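Why I Stopped Caring About the Score at Halftime

22 Dec 2024

I have had season tickets to the Hevdale women's team for a while now, and before that I went to whatever college games I could get to by bus. I say this so you know I am a fan and not a coach. I never played past high school and I was not good then. But I watch a lot of basketball, and this season I changed how I watch it, so I want to write that down before the holiday break is over.

It started with the Ilonport game in September. It was a preseason game and most people around me treated it that way. Hevdale was up 20 at the half. The starters looked sharp, the ball moved, and their center got whatever she wanted near the basket. At the break I went and bought a pretzel and stood in the concourse talking with some people from my section about who would make the final roster. We all talked as if the game was over.

Hevdale lost by two.

I drove home annoyed, mostly at the rotation in the third quarter. The next evening I watched the replay and I was surprised at how much I had missed. The lead was not what I thought it was. Ilonport had missed a lot of open threes in the first half, the kind of shots they normally make. Hevdale had made some very hard ones late in the clock. The defense was giving up the same looks before and after halftime. In the second half the shots went in.

I had been watching the scoreboard and using it to tell me how the team was playing. When the number was good, I thought the defense was good.

So I tried something for the next few games. I kept a small notebook and wrote down whether each shot against us was open or contested. I left out makes and misses. At first this was a lot of work and I missed things because I was looking at the page. After a couple of games I got faster and used one mark for open and another for contested, and I only looked down during free throws and timeouts.

The notebook did not make me an expert. There were plays where I could not tell who had made the mistake, and a few where I am pretty sure I blamed the wrong player. Switching is hard to follow from the upper level. But I started to see the same thing over and over, which was that our weak side defender helps too early. She leaves the corner before the drive is really a threat, and the pass to the corner is easy. 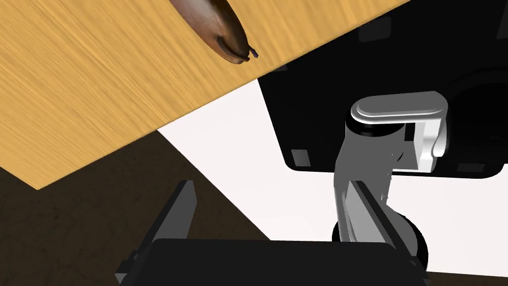

Once I noticed that, I could not stop seeing it. Against Nogueira it happened on three straight trips. They missed two of them and the crowd cheered the stops. I marked all three as open and felt a bit sour about it, sitting there with my pen while everyone else was having a nice time.

That is a real cost to watching this way, and I don't want to skip over it. For a few weeks I did not enjoy the games as much. I was grading instead of watching. There was a home game where our backup point guard had 24 points, easily her best night since she signed, and I barely remember any of it. I have a full page of marks from that game and I would trade it for having paid attention to her.

I have since cut back. Now I take the notebook to the game but I only use it in the second and fourth quarters. The first and third I just watch. It is a silly system but it works for me.

The other change is that I stopped checking the box score at halftime. Everyone in my section does it. The phones come out the second the buzzer sounds and somebody reads off the shooting percentages. I used to be the one reading them. A half is not very many shots. A team can shoot terribly for 20 minutes while getting everything it wants, and then the percentages will tell you the defense is great.

I do think the coaches know all this. They have film and they have people whose whole job is to watch it. If the weak side help is coming early, there may be a reason, like not trusting our center to hold up alone when she has two fouls. I would just like to see them try it the other way for a stretch. The Ernden game after New Year's would be a good time. Ernden does not have much shooting in the corners, so it would not be a real test, but you could at least get the players used to staying home a beat longer.

Attendance has been decent, by the way. The last one before the break was announced at 1302, and it felt like more than that because they had closed off the end sections and moved everyone toward the middle. It was loud. I hope they keep doing that – the building is too big for us and the empty seats behind the basket always made it feel like a practice.

I have a new notebook for the second half of the season, with a stiffer cover so I can write on my knee. If you sit near me and want to see the old one, ask. The handwriting is bad, and the pages from the two Nogueira games are out of order.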